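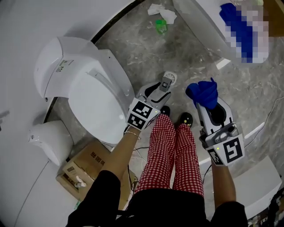 Get rid of the Plirnwood before you even reach tier VI, one reader told me after my last post, and put the credits toward anything with a turret that turns at a decent speed. I got four messages along those lines. I kept the tank anyway, and after 143 battles in it I think I can say why.

The Plirnwood is the tier V heavy at the start of the Brovix line. Stock, it is bad. The short gun won't go through the front of most things it meets, and the engine can't push it up the hill on Druvirum before the enemy mediums are already sitting there. I lost most of my first 50 games. I used free experience to skip straight to the long gun and left the tracks for last, which meant I couldn't mount the better turret for a while. I'd still do it in that order.

With the long gun it plays like a slow support tank. I stay behind the first group, pick a corner, and angle the hull a little. The side armor is thin, so too much angle gets you killed. The upper plate will bounce guns from its own tier if they aren't using premium rounds. Against tier VII I don't try to bounce anything. I shoot tracks and wait for somebody else to do the damage.

Crew skills: repairs first, then the one for faster aiming. I tried camouflage on the driver in December and regretted it. It's a big box and everyone sees it.

Druvirum is its best map. Take the south road to the brick warehouses and hold the second one. You have cover from artillery on two sides and a long view down the rail line. My best game was there, 2 of us left against five, and we won on the base capture with 16 hit points on my tank.

The worst map is Dovhaniuk. It's all open fields, the cap circle has no cover, and by the time you cross to the village the match has been decided. If I get it I go to the windmill and hope.

The next tank in the line costs a lot and has the same engine with more weight on it. I've unlocked it but I haven't bought it. I'm waiting for the next discount, and until then the Plirnwood stays in the garage with its full crew.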